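학교 신문 얘기를 좀 길게 해볼까 해요. 에스코베도(Escobedo) 대학 다니셨거나 그 동네 사시는 분들은 아실 텐데, 학생신문 '피달렐(Pidalel)'이 종이판을 줄이기로 했다는 소식 들으셨나요? 저는 졸업한 지 꽤 됐는데도 그 얘기 듣고 저녁 내내 마음이 이상했어요. 타래로 이어갑니다. 길어요, 미리 죄송해요!

우선 무슨 일이 있었는지부터요. 지난 1월에 학생처에서 신문사에 공문을 하나 보냈대요. 요지는 다음 학기부터 교내 배포대를 학생식당하고 도서관 두 군데만 남기고 나머지는 치우겠다는 거였어요. 이유는 '동선 정비'. 학교 공문에 자주 나오는 말이죠. 저 다닐 때도 그 말로 자전거 거치대가 하나 없어졌었어요.

배포대를 줄이면 부수도 줄게 되잖아요. 그래서 인쇄를 맡은 플롤라(Flolla)라는 인쇄소하고 다시 계약을 하게 됐고, 결국 한 호에 388부만 찍는 걸로 정리가 됐다고 해요. 재학생 수를 생각하면 참 적은 숫자예요. 한 과에 몇 부씩 돌리면 끝이에요.

저는 2학년 때부터 졸업 직전까지 피달렐에서 일했어요. 취재부로 들어가서 마지막에는 교열만 했는데, 그 교열이 제일 재미있었어요(이건 지금도 주변에서 안 믿어줘요). 밤에 빨간 펜 들고 앉아 있으면 누가 옆에서 라면 끓이고, 국물이 교정지에 튀고, 그 교정지를 그대로 인쇄소에 들고 가고 그랬어요.

플롤라 아저씨들은 얼룩 있는 교정지도 군말 없이 받아주셨어요. 그 인쇄소가 35년 넘게 피달렐을 찍어왔거든요. 제가 태어나기도 전부터예요. 새 판이 나오면 맨 위에 있는 한 부를 꼭 접어서 저희 손에 쥐여주셨는데, 그 잉크 냄새가 아직도 생각나요. 옷에 배면 며칠을 가요.

그래서 이번 일을 두고 "요즘 누가 종이로 보냐"는 댓글을 보면 고개를 끄덕이면서도 좀 서운해요. 맞는 말이긴 해요. 저도 요즘 뉴스는 다 전화기로 보니까요. 그런데 학생신문은 좀 다른 물건이라고 저는 생각하거든요. 설명을 잘할 수 있을지 모르겠지만 해볼게요.

학생신문은 찾아서 보는 신문이라기보다 밥 먹다가 눈에 걸리는 신문이에요. 앞자리 사람이 두고 간 걸 당겨다가 국 식는 동안 읽는 거요. 저는 등록금심의위원회라는 게 있다는 것도 그렇게 알았어요. 누가 링크를 보내줬으면 아마 안 눌렀을 거예요.

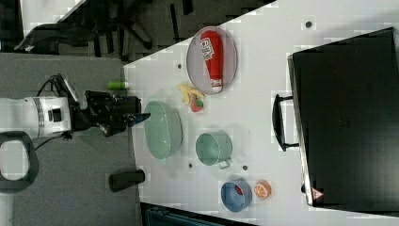
흰 탁자와 커다란 초록 그릇

배포대 얘기로 돌아올게요. 없어지는 자리 중에 제일 아까운 게 공대 뒷문 쪽이에요. 거긴 밤늦게까지 사람이 다니는 데라서 신문이 제일 빨리 떨어졌거든요. 저희는 배포 당번을 돌아가면서 했는데, 공대 뒷문 걸리면 다들 좋아했어요. 갖다 놓자마자 가져가는 사람이 있으니까 기분이 나잖아요!

반대로 본관 2층은 아무도 안 좋아했어요. 지난 호가 그대로 쌓여 있는 걸 치우고 새 호를 놓는 게 일이었으니까요. 그러니 학교가 본관 것을 치우겠다고 했으면 저도 그러려니 했을 거예요. 잘 나가는 자리까지 한꺼번에 묶은 게 문제라고 봐요.

후배들 말로는 공문이 오기 전에 의견을 묻는 과정이 따로 없었대요. 학생처는 "충분히 안내했다"는 입장이고요. 저는 양쪽 글을 다 읽어봤는데, 안내를 한 건 맞아 보여요. 다만 안내는 정해진 걸 알려주는 거고, 후배들이 바란 건 정해지기 전에 한 번 물어봐 달라는 거였겠죠. 이 둘이 자꾸 섞여서 얘기가 겉도는 것 같아요.

그래서 후배들이 서명을 받았어요. 2,624명이 이름을 적었다고 해요. 이 숫자 보고 저는 정말 놀랐어요. 저희 때 학생총회 정족수 채우려고 기숙사 복도를 뛰어다니던 걸 생각하면요(결국 못 채웠습니다). 신문을 안 읽는다던 학생들이 신문 놓을 자리를 지켜달라고 이름을 써준 거잖아요.

서명지에 한마디 적는 칸이 있었는데 후배들이 그중 몇 개를 누리집에 올렸더라고요. "십자말풀이 때문에 봅니다." "동아리 공연 기사에 제 이름이 나와서 할머니께 보내드렸어요." "라면 받침으로 써서 죄송합니다. 읽고 나서 받쳤어요." 저는 마지막 거 읽고 한참 웃었어요.

할머니께 보내드렸다는 분 얘기는 저도 비슷한 게 있어요. 제 첫 기사가 도서관 열람실 난방 기사였는데, 정말 아무것도 아닌 토막기사였거든요. 그걸 저희 어머니가 오려서 냉장고에 붙여놓으셨어요. 제목에 오타가 있었는데도요. '난방'이 '난망'으로 나갔어요. 뜻이 통해서 더 부끄러웠어요.

돈 얘기도 안 할 수가 없어요. 학교가 말하는 건 동선이지만 신문사 형편도 넉넉하진 않대요. 예산은 몇 년째 그대로인데 종잇값은 올랐고, 예전에 꾸준히 뒷면을 사주던 그레다노(Gredano) 서점이 지난해에 계약을 끝냈거든요. 정문 앞에 있던 그 서점이요. 교재 할인권이 뒷면에 붙어 있어서 학기 초면 다들 그것부터 뜯어 갔어요.

그레다노를 원망하는 건 절대 아니에요. 서점도 어려운 시절이고, 그동안 그만큼 해준 것만 해도 고맙죠. 저는 거기서 중고 전공책을 사고팔면서 학교를 다녔어요. 주인 내외분이 책 상태를 어찌나 꼼꼼히 보시는지, 형광펜 자국 하나에 값이 깎였어요. 그래도 자국 많은 책이 공부하기엔 좋더라고요.

후배들이 낸 안도 소개하고 싶어요. 무작정 다 남겨달라는 게 아니고, 잘 나가는 자리 두 곳만 더 두자는 거예요. 공대 뒷문하고 기숙사 세탁실 앞이요. 세탁실은 제가 다닐 때는 배포대가 없던 자리인데 듣자마자 무릎을 쳤어요. 빨래 기다리는 동안만큼 신문 읽기 좋은 시간이 또 있나요?

그 두 자리에 넣을 몫으로 333부를 더 찍고, 비용은 학생회와 신문사가 나눠 내겠다고 했대요. 자기들이 먼저 부담하겠다고 안을 짜 온 거예요. 저희 때는 그냥 "돈 주세요" 하고 버텼던 것 같은데, 요즘 후배들이 훨씬 어른스러워요.

학교 답은 아직 안 왔어요. 검토하겠다는 회신만 받았다고 해요. 검토라는 말이 참 길게 늘어나는 말이라 걱정이 되긴 하지만, 담당하시는 분들도 일이 많으실 테니 조금 기다려보려고요. 저도 사무실에서 일해보니까 '검토하겠습니다'라고 쓰고 진짜로 검토할 때가 있더라고요. 가끔요.

쓰다 보니 온라인판 칭찬을 하나도 안 했네요. 지금 피달렐 누리집은 저희 때와 비교가 안 되게 좋아요. 그땐 기사를 올리면 사진이 옆으로 누웠어요. 지금은 지난 기사 찾기도 되고, 속보도 빠르고, 학생식당 식단표도 매일 올라와요(식단표가 조회수 1위래요. 너무 이해가 됩니다).

그러니까 종이냐 온라인이냐로 편을 가르고 싶지는 않아요. 둘 다 있으면 좋겠고, 종이가 줄더라도 학생들이 지나다니는 길에는 남았으면 하는 정도예요. 그 길이 어딘지는 매일 걸어 다니는 학생들이 제일 잘 알 거고요.

혹시 졸업생 중에 옛날 신문 갖고 계신 분 있으면 버리지 말아 주세요! 신문사 자료실에 빠진 호가 꽤 있대요. 이사할 때 그릇 싸느라 쓰신 것도 괜찮대요. 구겨진 건 펴면 되니까요. 우편으로 보내셔도 되고, 학교 근처 오실 일 있으면 학생회관 신문사 문틈에 넣어두셔도 된다고 합니다.

저는 지난 주말에 본가 가서 상자 하나를 뒤졌어요. 열 장도 안 나왔는데 그중에 그 '난망' 호가 있더라고요. 보낼까 말까 진지하게 고민했는데, 기록은 기록이니까 보내기로 했어요. 후배님들, 그 호 받으시면 3면은 그냥 넘겨주세요.

답글로 물어보신 분이 계셔서 덧붙여요. 재학생이 아니어도 신문사에 의견은 보낼 수 있대요. 동네 주민분들도요. 다음 호 독자란에 싣는 건 길지 않은 글이 좋다고 하니, 저처럼 쓰시면 안 됩니다. 이 타래를 그대로 보내면 신문 한 면이 없어질 거예요.

플롤라 인쇄소에도 전화를 한번 드려봤어요. 저를 기억하실까 싶었는데 "라면 국물?" 하고 바로 알아들으시더라고요. 그건 제가 흘린 게 아니라고 이번에도 말씀을 못 드렸어요. 부수가 줄어도 계속 찍으실 거라고 하셨고, 다음 호는 기계 돌리는 날 구경 와도 된대요. 휴가 내고 다녀오려고요.

여기까지 읽어주신 분들 고맙습니다. 학교에서 답이 오면 이 밑에 이어서 쓸게요. 그리고 공대 뒷문 배포대에 스티커 붙이신 분들, 아직 그대로 있대요.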